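Workshop Tips: Teaching a Robot Arm by Hand, Without Fooling Yourself

I came to this from furniture repair, so I am suspicious of any tool that promises to learn the job by watching me. After a winter of steering two arms through small bench tasks at the Rasine shared shop, I'm still suspicious, but I have a list of habits that waste less of a Saturday.

Do the job with your own hands first, wearing thick gloves. If you can't manage it in ski gloves, you won't manage it through a gripper, and no amount of patient demonstrating will change that.

Pick one order of steps and stick to it. The Flerness guide says variety is good for the machine. Maybe so, once you have something that works. My first 34 demonstrations mixed two orders, left arm first and right arm first, and the arms learned to dither over the parts. I threw out the lot.

Mark where things go. A bit of tape under each part costs nothing, and you can move the marks on purpose later on. Moving things by accident teaches you very little, as you won't remember which runs were which.

Look at the job from overhead and from the wrist before you start recording. A grip that seems fine from your stool can look quite different close up. 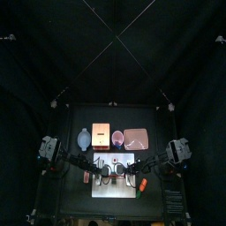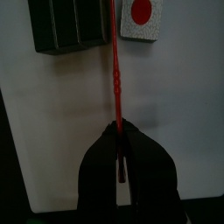
Wrist view second, fixed views first and last. 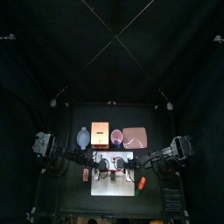

Go slowly, but don't stop. People new to the controls freeze in midair while they think, and the pauses get copied along with everything else. Siham Mahasneh drives better than I do, and her trick is to talk through the next move before her hands get there. I felt silly doing it for a day or so. My runs got smoother, and I've kept it up.

Throw away bad runs the same hour. You will be tempted to keep the one where you fumbled and then rescued it. There is a case for keeping rescues, and Rania Sabbagh has made it to me more than once, but file them separately and label them. A fumble with no label is just a fumble you are teaching.

Stop after 15 minutes. My worst runs all come at the end of long sittings, when my wrists ache and I start cutting corners on the way back to the start position. Get up, have some coffee, check the cable ties. Loose cables snag, and they always seem to pick a good run.

Don't believe the success rate on the box. Worevus claims its software needs "a handful" of demonstrations. We were at 203 before I would leave the arms alone with a plug and socket, and I still stood near the switch. Ask anyone quoting you a figure whether the parts were moved between tries, and who put them back.

Test with something changed. Slide the tray over by an inch or turn off one lamp. If the whole thing falls apart, you have taught it a place on the table and you need to go back and record more. I do six tries with each change and write the misses down in pencil before I start making excuses for them.

Would I do all this to save myself a five-minute job? No. By hand I'd have been finished before lunch on the first day. It starts to make sense if you have hundreds of the same part to get through, and even then I'd price a simple jig first. Costache sells plain clamping jigs that have never needed a demonstration from anyone, and two of mine are older than my van.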